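Room to Fold: The Shared Laundry Room Finds a Second Use

Most apartment laundry rooms are planned around the machines. The washer goes where the pipes are, the door goes where it can, and whatever floor is left over becomes a passage. Clothes come out of the drum, are pushed into a bag, and are folded later on a bed or a couch, if they are folded at all.

The residents' association at Killham, a building of 17 apartments on the edge of Preltness, has taken a different view. When the association reviewed its ground-floor common room last June, it set aside 600 dollars to turn the room into a place where laundry could be finished as well as washed. The largest share went to one broad surface for sorting and folding, covered in sage-green cloth. A light wooden table with metal legs was kept nearby for those who prefer to work or study while a load is running. 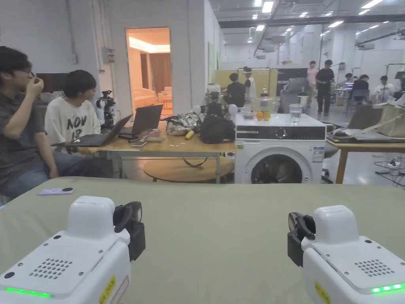 The Case for a Covered Surface

A bare tabletop is easy to wipe, but it is a poor place to fold. Thin knits slide, and buttons and zippers knock against the hard top. Cloth holds a garment where it is laid, so that a sleeve turned in tends to stay turned in. The association chose a plain color with no pattern, on the advice of Eze, the home goods store on the main street in Preltness. A plain ground makes stray socks and dropped buttons easier to find.

The cover has to be washed as well. Killham keeps 2 sheets for the purpose and changes them once a week. Both are ordinary bed sheets in a generous size, bought at a far lower cost than fitted table covers.
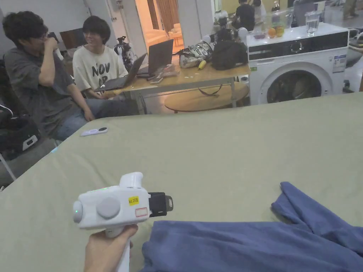

A blue garment waits on the green sheet, with the wooden table and its laptops beyond.

Folding in company has proved to be one of the more welcome results. Under the old arrangement residents set a load going and returned upstairs, and finished laundry was often left in the drum until evening. Residents now tend to stay. They bring a laptop, a bag and something to eat, and the laundry is taken out when it is done. The house rules were amended accordingly: food is permitted at the wooden table and must be kept off the green cloth.

Firkach, the firm that advised on the layout, recommends that the folding surface be reached from the washer in a few steps, with no door in between.

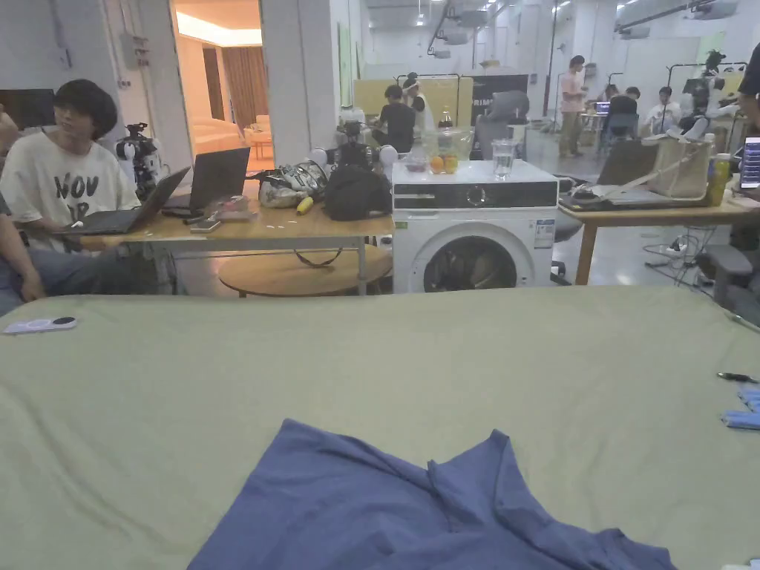 Soft cotton is the fabric that gains most from prompt folding. Left in a heap, it takes on creases that an iron must then remove. The blue piece on the sheet is a fair case, with a fold raised near its center and one flap lying smooth at the corner. The usual method is to lay such a garment face down, draw the palms outward from the middle, and turn in the sides before bringing up the hem. The cloth beneath should be pulled straight first – a crease in the sheet is easily pressed into the garment above it.

The association intends to add a shelf for unclaimed items before winter, and has put aside 200 dollars for it. Residents of neighboring buildings may ask at the Killham front office to see the room, which is open to visitors until 5 p.m.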